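Feltstead's storage plan promises a lot for 700 households

A company that wants to rent closet space to apartment dwellers says it can clear 32 square feet from the average Feltstead home. The number is on its flyers, its website and the side of its van. Where it came from is harder to say.

Homex opened sign-ups in August for a service it calls a shared attic. Customers pack what they don't use, a driver collects it, and it goes to a building on the old Liao lot until they ask for it back. The firm says 700 households have joined a waiting list. Joining the list is free and takes an email address, so that figure may not mean much yet. 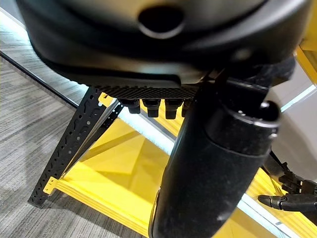
LOCAL BUSINESS

Asked how the 32 square feet was worked out, founder Yevhen Panasiuk pointed to a survey of 400 renters. The survey asked people to guess how much room their unused things took up. It did not measure anything.

"People know their own homes," Panasiuk said. Maybe they do. Most of us also think we own fewer coats than we do.

The price is the other sticking point. Homex will not publish a full rate card until it opens. A sample bill handed out at the library talk showed a monthly charge, a pickup charge and a "handling adjustment" with no amount next to it. Panasiuk said the adjustment would be small and would apply "only sometimes." 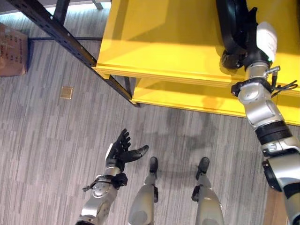

Photo: Trerkum

The town has seen this before. An earlier storage club closed after two winters, and members got a letter giving them a few weeks to fetch their things. Homex says its contract offers more notice, but the draft lets the company change its terms by email.

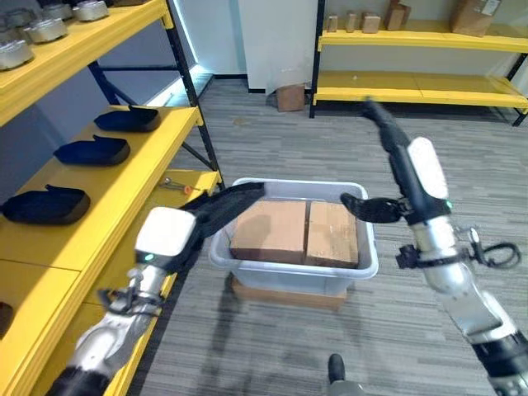 Anyone tempted should read the section on damage first. Homex would pay up to a set limit per container - and it counts a container as one item, however much is inside. Put cardboard boxes together in a plastic bin, as plenty of people do, and under the draft they would share a single limit. Panasiuk said he was "open to looking at that."

The building has room for roughly 3,000 containers, according to the firm. It has not set an opening date.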